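Section 4. Comparing Fingertip Pads on the Hand-Held Grippers

Use this section when you want to know which pad to fit before a long run of recordings. It covers the two pad sets that ship with the Luststead hand-held gripper: the smooth Broltex pad and the softer Temano pad. If you are fitting pads for the first time, read Section 3 first. The pad screws are easy to strip and Section 3 gives the right driver.

Allow a full afternoon. The test itself is short, but changing pads on two grippers and checking alignment takes longer than people plan for.

4.1 What you need

Two hand-held grippers, charged, with the same firmware
One set of each pad, unused or cleaned
The small driver from the tool pouch
A lint-free cloth and plain water
A bed or a wide table with a soft cover
Clothes in several fabrics, including one long item such as pants
A printed copy of the score sheet (Appendix B)

4.2 Fitting the pads

1. Turn the gripper off and wait for the status light to go out.
2. Squeeze the trigger until the fingers meet, then release it slowly. If you feel grit or a catch, clean the linkage before going on.
3. Take off the old pads. Keep the left and right pads apart. They wear differently.
4. Wipe the bare fingertip faces and let them dry.
5. Seat the new pads with the narrow end toward the tip. Start each screw by hand and finish with the driver.
6. Close the fingers and look at the gripper from the side. The pads should touch along their full length. If they touch only at the tip, loosen the screws, press the pads flat and tighten again.

CAUTION: Do not use alcohol on the Temano pad. It turns the surface slick and the pad will not recover.

4.3 Setting up the camera

1. Turn the gripper on and open the Macaraeg viewer.
2. Check that both fingertips are in view with the fingers fully open and fully closed.
3. Set the exposure to 2500 in the viewer. Under bright room light, drop it to 2000. White fabric will still wash out a little at either setting.
4. Lock the exposure. If you leave it on auto, dark clothes will make the picture pump up and down and the recordings will be hard to compare.
5. Repeat for the second gripper. Use the same numbers on both.

NOTE: Amado Ignacio, who wrote the first version of this test, ran it with the room lights off and a single lamp. We dropped that in May. The lamp threw a hard shadow next to the fingers and the viewer kept losing the edge of the cloth.

4.4 Running the fabric test

1. Lay the long item across the soft cover. Leave the other clothes in a loose heap to one side.
2. Hold one gripper in each hand. Open the fingers all the way.
3. Start the recording in the viewer and wait for the tone.
4. Bring the first gripper down over the cloth until the pad tips just press into the cover.

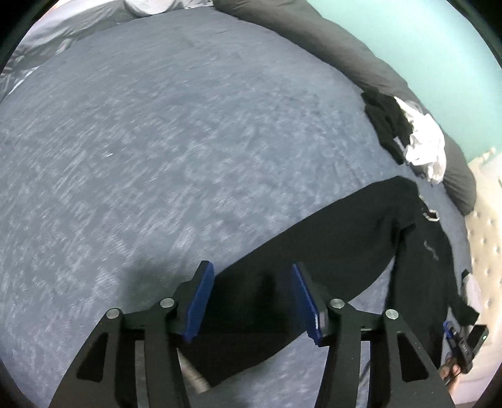

5. Close the fingers at an even speed. Stop when you feel the trigger firm up.
6. Lift the cloth to elbow height and hold it there for 11 seconds.
7. Lower it, open the fingers and move to a new spot.
8. After 26 grasps, stop the recording and fill in the score sheet.
9. Swap pads and run the same fabrics in the same order.

CAUTION: Keep cords and drawstrings out of the linkage. Clear any that get in with the power off.

4.5 Scoring

Mark each grasp as held, slipped or double. A double is a grasp that picked up the cover along with the cloth. Plush covers give more doubles than flat sheets, so write down which cover you used.

In our own runs the Temano pad slipped less on thin cotton and the Broltex pad gave fewer doubles on a plush cover. Heavy fabric showed no difference we would act on. Ramil Gatchalian's team prefers the Broltex pad for folding work because it lets go of the cloth more cleanly.

If slips bunch up toward the end of a run, wipe the pads and repeat the last few grasps before you score them. Lint is the usual cause.

Send finished score sheets with the recordings, using the same run name for both. Store used pads flat, in the bag they came in, marked left and right.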